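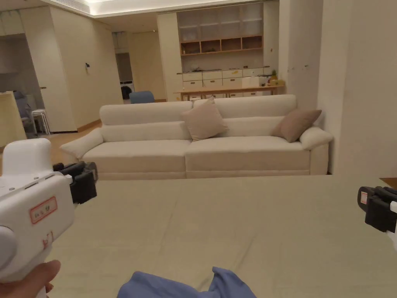
Ladine sofa in cream, two seat cushions, with throw pillows.

Ladine 2-seat sofa

Manufacturer: Femwood
Range: Ladine
Configuration: fixed, two seat cushions, two back cushions, rolled arms
Page revised: 2026-09-14

Overview

Ladine is a full-length upholstered sofa for open-plan rooms, where the back of the unit is often as exposed as the front. It has two wide seat cushions in place of the three narrower ones common at this length. The centre seam falls at the midpoint of the seat and lines up with the division between the back cushions. Both arms are rolled and are part of the welded-and-glued main assembly; they do not unbolt for delivery. A low base strip runs along the front between the arms.

The rear panel is finished in the same upholstery fabric as the front and carries no visible staples or zips. The sofa can be placed with its back to a wall, to a walkway or to a table.

Construction

Frame: kiln-dried hardwood rails, corner-blocked. Arm profiles are cut from 19 mm plywood and padded before upholstery.

Suspension: sinuous steel springs, clipped at both ends with insulated clips. A single felt layer separates the springs from the seat cushions.

Seat cushions: high-resilience foam core, polyester wrap, inner cotton case. Reversible front to back and top to bottom. The left and right cushions are not interchangeable, as each is shaped to its arm.

Back cushions: fibre-filled, chambered, loose. Each is held at the base by a fabric tab so that it does not migrate forward in use.

Base: continuous strip at the front and sides, with four adjustable glides behind it. The glides are reached from underneath and take a standard hex key (supplied).

Net weight: 38 kg without throw pillows.

Dimensions are given on the drawing supplied with each quotation. Measurements are taken over the widest point of the arms. The roll of the arm is wider than the arm at floor level, and a tape run along the base will give a shorter figure. Use the drawing when checking doorways.

Upholstery

Standard cover is a plain woven polyester and cotton blend. Seat and back cushion covers are zipped and removable. The cover on the main body is fixed.

Colours held in stock:
Cream
Oat
Slate

Other colours are made to order. Dye lots vary. Order replacement covers for both seats together if the sofa has been in daylight for more than a few years.

Throw pillows are sold separately under the Toma name, in beige, taupe and charcoal. They have a feather and fibre fill and a concealed zip. Toma pillows are not matched to the Ladine dye lots and should not be ordered as spare back cushions.

Placement

The sofa should stand on a level floor. On wood flooring, fit the felt discs from the hardware bag to the glides before moving the unit into position. Lift the sofa to move it. Dragging loads the base strip sideways and can open the joint at the arm.

Leave a hand's width between the rear panel and a wall. Where a table stands behind the sofa, allow enough clearance for a chair to be drawn out on the sofa side, or seat people on the far side and at the ends only. The height of the back should be checked against the tabletop at the planning stage. A back that finishes level with the table edge will be rubbed by anything that overhangs it.

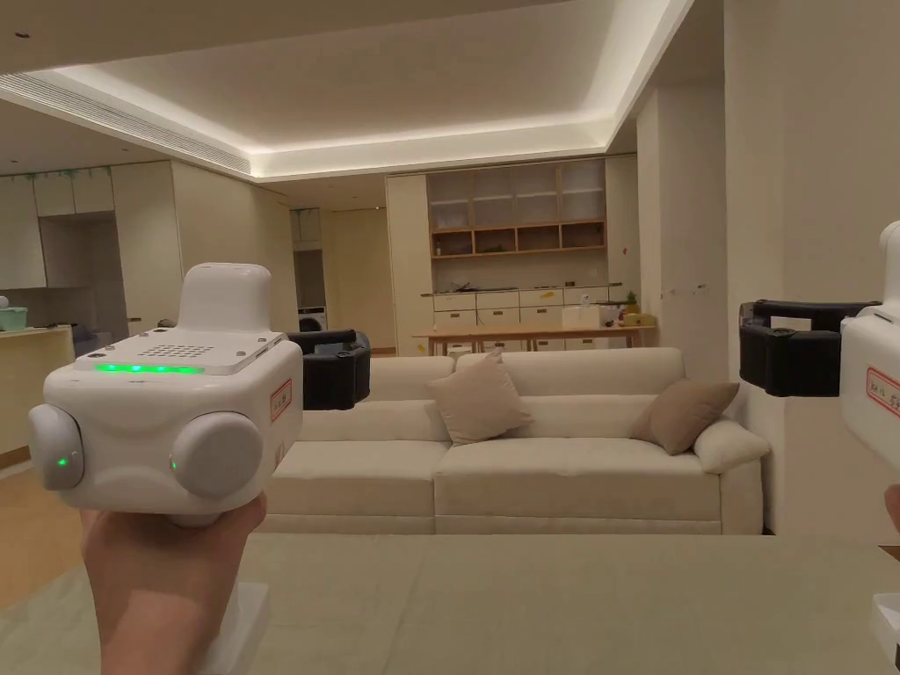

Ladine with a long light wood dining table and built-in storage behind.

Use with the Brarberg table

The Brarberg dining table can be specified with Ladine for rooms where seating and dining share one floor. The two are designed to run parallel, with the sofa back forming the boundary between the zones. Both lengths appear on the combined drawing.

Brarberg is supplied with a light oak veneer top, clear lacquered. The legs are packed separately and attach with captive bolts. Assembly takes two people. The table is not fixed to the sofa and no linking bracket is offered.

Wall storage is not part of the Ladine range. Where drawers or low cabinets face the table, check that the drawers open fully with the chairs pushed in. Our planning sheet has a line for this measurement and it is frequently left blank. Orders for combined layouts are held until it is filled in.

Access and delivery

The sofa ships in one piece, wrapped, with the seat and back cushions in separate bags. Before ordering, record the following:

Clear width of every doorway on the route, measured between the stops
Ceiling height at any turn in a stairwell
Interior depth of the elevator car, if one is to be used
Position of any kitchen island or fixed counter between the entry and the final location

The usual method at a narrow doorway is to stand the sofa on one arm and rotate it around the jamb. The wrap stays on until the unit is through. Damage to an arm caused by removing the wrap early is not covered.

The delivery crew will place the sofa, fit the cushions and take away the packaging. Levelling the glides is the responsibility of the customer unless installation has been ordered.

Care

Vacuum the seat, back and arms with an upholstery nozzle. Rotate and turn the seat cushions monthly during the first year, then as needed. Back cushions should be shaken out by hand along the chambers.

Blot spills with a dry white cloth. Do not rub. Cushion covers may be machine washed at a cool setting in a front-loading machine, inside out, with the zips closed. Wash both seat covers in the same load or in consecutive loads with the same detergent. Line dry. Refit while very slightly damp, starting with the rear corners.

Do not use bleach, solvent cleaners or a steam iron on the fixed cover. Light colours will take dye from new denim, and the guarantee excludes colour transfer.

Guarantee

Frame and suspension: covered for the period stated on the order confirmation.
Cushion cores, zips and fixed cover: 365 days from delivery.
Throw pillows: manufacturing faults only.

The guarantee applies to domestic use. Rental suites, show suites and waiting rooms are classed as contract use and need the contract specification, which has a denser seat core and a heavier cover fabric. The outward appearance is the same. Contract units carry a grey tag under the left seat cushion.

Spare parts

Seat cushion core, left or right
Seat cushion cover, left or right
Back cushion, complete
Glide, single
Hardware bag (felt discs, hex key, touch-up pen for base strip)

Quote the serial number when ordering. It is printed on the label stapled to the underside, behind the base strip at the right-hand end. Units made before the March changeover have a shorter serial number and use the older glide thread, so state which type is needed.

Technical contact: Paula Cârstea, Femwood product support. Fabric swatches and the planning sheet can be requested through the same desk.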